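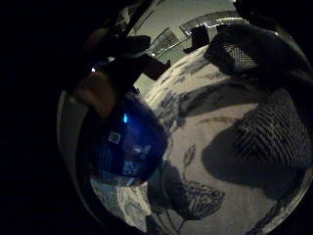
Page last changed: February 2020

Shop > Pantry > Nuts and Seeds > Ruchti Ground Flaxseed

Ruchti Ground Flaxseed, item 3028

Ground flaxseed from brown seed, milled cold at our Bostau plant and packed the same day. One ingredient, no salt, no sugar. It has a mild, nutty taste and goes into oatmeal, yogurt, pancake batter or bread dough without changing them much.

Flaxseed contains fiber and the plant form of omega-3 fat. Whole seeds often pass through the body without being broken down, so most people get more out of it ground. Start with one teaspoon a day and drink plenty of water with it. If you take blood thinners or are pregnant, ask your doctor first.

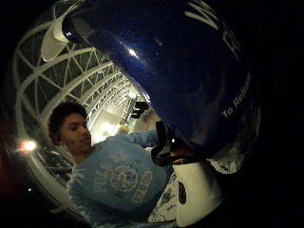
Ground flaxseed goes stale faster than whole seed, so keep the bag closed and in the refrigerator after opening. Use it within two months. The Farico bag has a press seal along the top. Words such as "To Release", in white on dark blue, are easy to read on a large glossy surface, but our bag is small and matte, and the opening directions are on the back panel in black.

Whole seed is sold separately as item 3913. The Findia hand mill fits both brown and golden seed.

Questions about milling or allergens: Ambros Hofstetter, product desk, extension 92.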